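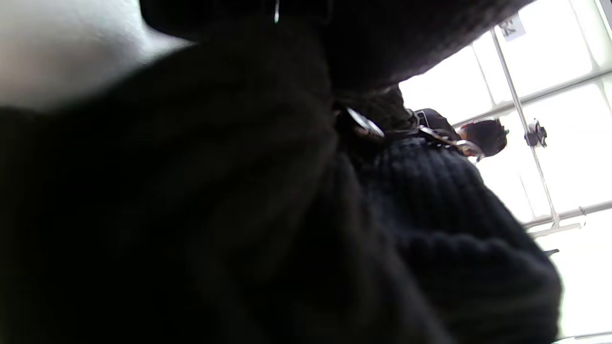 Can machines do household chores yet? (general chat, 9 replies)

skeltine_fan
Posted 2021-02-03
Okay, I've been reading about home robots all week and I'm so excited I have to ask. Which chores in your house could a machine really do today, start to finish, with you out of the room? I'll go first: floors. My vacuum does the whole downstairs and I love it. Everything past that seems to be fabric, and fabric is where it gets fun!

JorisVD
Dishes. A dishwasher is a robot, fight me.

margaux_b
Joris, a dishwasher is a box with a pump in it. You still load it and you still put the forks away. That's the chore.

But yes to fabric. I do alterations (mostly coats and knitwear, winter is mad) and I'd give a lot for something that could find a zipper pull on a black coat in bad light. I can do it with my thumb while talking to a customer. A camera sees dark on dark and one little bright bit of metal, if it's lucky.

skeltine_fan
Oh that's a great test! Black knit next to black coat, where does one stop and the other start? And ribbing changes shape every time you touch it.

Baptiste G
I work on a packing line and I think you're all being too gloomy. We got a Drorov arm in June and it bags folded sweaters all shift. Picks them up, never complains. Five years ago I'd have said no chance.

margaux_b
Folded by who?

Baptiste G
...by Ginette and me. Fair. But the bagging was the bit we hated!

JorisVD
So it's a dishwasher.

Baptiste G
It's a very good dishwasher.

ginette_m
Ginette here, he told me I was being talked about. The arm is lovely with plain knits. Anything with a strap or a buckle and it gets hooked up and we have to go free it. Chains are the worst. A bag with a chain strap lying against a chunky sweater - forget it, the links go straight into the ribs. I watched it try the same one over and over before I stepped in. I still wouldn't go back to doing it all by hand. My wrists are so much better.

margaux_b
That matches what I'd guess. Hard shiny things and soft dark things are two separate problems, and clothes on a real person give you both at once. Plus the person moves.

skeltine_fan
Has anyone seen a machine do up a buckle on somebody? Even slowly? I'd watch that for an hour.

JorisVD
I'd watch it on a mannequin. I wouldn't be the somebody.

Baptiste G
I'd volunteer! Put a coat on me, I'll stand by the window where the light's good.

margaux_b
The light's good for you, Baptiste. For a camera pointing at the window you'd be a black blob with glowing hair. Turn around first.

skeltine_fan
Making a list of tests then: zipper pull on a dark coat, buckle on a strap, chunky knit without stretching it. Add yours and I'll keep the first post updated.

ginette_m
Socks. Matching ones.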